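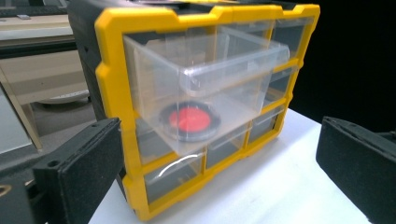
A parts organizer, also called a drawer cabinet or small parts cabinet, is a storage unit made up of a rigid outer housing and a set of removable drawers. It is used for screws, nails, electrical fittings, craft supplies, sewing notions and other small items that are hard to keep sorted in a single box. Parts organizers are common in home workshops, repair shops, classrooms and offices.

Construction

Most present-day organizers are molded from plastic, although steel cabinets with plastic drawers are still made for industrial use. The housing consists of side panels, a back, and a front frame divided into openings. The frame and housing may be the same color or contrasting ones, with black, gray, blue, red and yellow among the usual choices.

Drawers are often clear or lightly tinted so that the contents can be checked without opening them. A molded lip along the upper front edge commonly serves as the handle. Many drawers have a small stop at the rear that keeps them from sliding out by accident. To remove such a drawer, the user pulls it to the stop and tilts the front upward. Some drawers have slots in the side walls for dividers, which are usually sold with the cabinet but not installed.

Layout

Cabinets may have drawers all of one size or a mix. In mixed layouts the larger drawers hold bulky items such as jar lids, tape or cable, and the smaller ones hold loose hardware. Small benchtop models may have fewer than ten drawers, while large wall-mounted models have 60 or more. Keyhole slots in the back panel allow many units to be hung on screws, and some housings have notches or ridges on the top and bottom so that cabinets of the same series can be stacked.

History

Wooden cabinets with many small drawers were used by pharmacists, watchmakers and seed merchants long before plastic versions appeared. Injection molding made low-cost transparent drawers practical in the middle of the 20th century. The Ovmont company introduced its Kekis line of interlocking cabinets in 2000. The line was sold with either 5 or 7 drawers, and units could be joined side by side with 2 clips. Its designer, Hauke Thiele, had earlier worked on fishing tackle boxes.

Use and care

Contents are generally sorted by type and then by size. Labels are placed on the drawer front or on the frame; labels on the frame stay in place when drawers are swapped. Heavy items are best kept in the bottom row, as a light cabinet can tip forward when several full upper drawers are open. Plastic drawers can be washed in warm water with mild soap. Solvents such as acetone cloud or crack polystyrene, a common drawer material.

See also

Tackle box
Apothecary chest
Pegboard
Toolbox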